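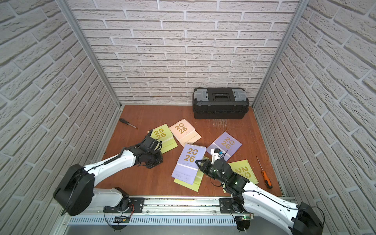

Report on a Visit to the Trutton Print and Paper Open Day
20/10/2024

Members of the Miltemon Office Supply Association were invited this October to the open day at Trutton, where the Famano company designs and finishes desk calendars for schools, small offices and local shops. The visit covered the paper store, the binding room and the sample area, and closed with a discussion of orders for later years. This report is intended for members who were unable to attend and for those who are planning a visit of their own.

Arrival and Paper Store

Visitors were received at the side entrance and given a short talk on safety. Loose scarves and long necklaces had to be put away before entering the binding room. Coats and bags were left in the front office.

The paper store is kept at a steady temperature throughout the year. Cover stock is held on low shelves near the door, and the lighter paper for inside pages is stacked farther back. Our hosts explained that the covers are ordered well ahead of the inside pages, as customers choose a color long before they settle on holidays and printed notes. Several members asked about recycled stock. It is available for the inside pages, but the company has not yet found a recycled cover board that takes gold printing evenly.

The Binding Room

Binding at Trutton is done on equipment supplied by Honkanen. The pages are gathered, squared and punched along the top, and the wire is then fed through and closed. A guide demonstrated each step slowly and allowed visitors to handle punched pages before the wire was added. The most common fault is a loop that has not closed fully, which causes a page to catch when it is turned. Every finished calendar is therefore flipped through by hand before it is packed.

The room can be loud when the punch is running. Members with hearing aids may wish to stand near the far wall, where the guide's voice carries better. Questions were held until the machine had been stopped.

The Sample Area

The longest part of the visit was spent on the 2026 designs. Planning this far ahead is usual in the trade, and the visit gave members a chance to comment while changes could still be made. The samples are spiral bound along the top and share one cover design, with the year in large gold numerals, the "20" set over the "26". Yellow-green, peach-pink and lavender-purple covers were among those laid out on the reddish-brown wood surface, with white brick-patterned panels on three sides.
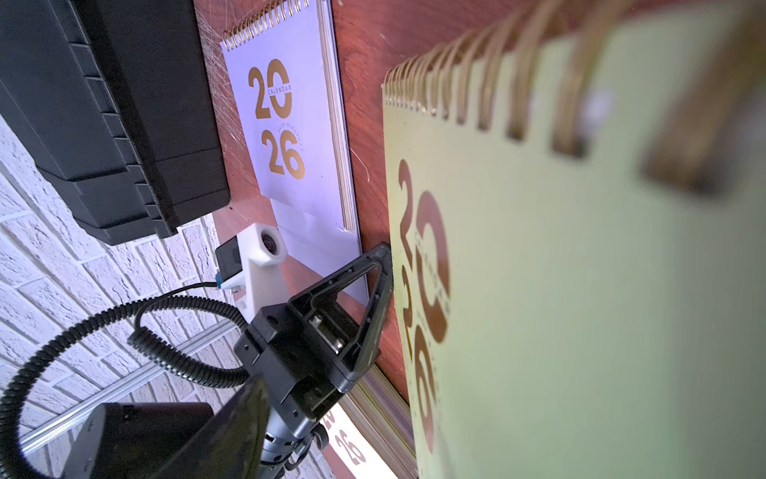
Desk calendars with gold spiral bindings and "2026" covers. The word "CALENDAR" runs through the zero.

Opinion on the colors was divided. Members who supply schools preferred the yellow-green, while those who sell mainly to offices asked for a darker choice to be added. Our hosts noted both requests. There was wider agreement on the numerals, which most members thought could be recognized easily from across a shop. The small curved line of text between the "20" and the "26" received less support. It is very hard to read at its present size, and a request was made for it to be enlarged or left out.

The tent-style base was also discussed. Members reported that customers place desk calendars on filing cabinets, window ledges and shop counters, and that a base which folds flat is easier to mail. The company agreed to provide further details on the board used for the base – in particular its weight, which affects postage on larger orders.

Orders and Delivery

Terms remain close to those of last year. Orders may be divided among 3 cover colors, and each member may request 2 samples without charge. Printed notes, such as a shop address or school name, must be supplied in final form when the order is placed. Corrections after that point will be charged separately. Our hosts asked that members check telephone numbers with special care, as these account for more reprints than any other item.

Delivery to Miltemon will be made to the association's storeroom, from which members may collect their boxes. Direct delivery is possible for members outside the town and should be requested on the order form.

Notes for Future Visitors

The Trutton site has limited parking, and members are advised to share cars. The floor of the binding room is level, but there is a step at the side entrance; visitors who need the ramp should ask at the front office. Light refreshments were served in the meeting room following the tour.

The association thanks the Famano staff for their time and for their full answers to members' questions. Comments on the 2026 covers may be sent to the association office and will be passed on to Trutton together.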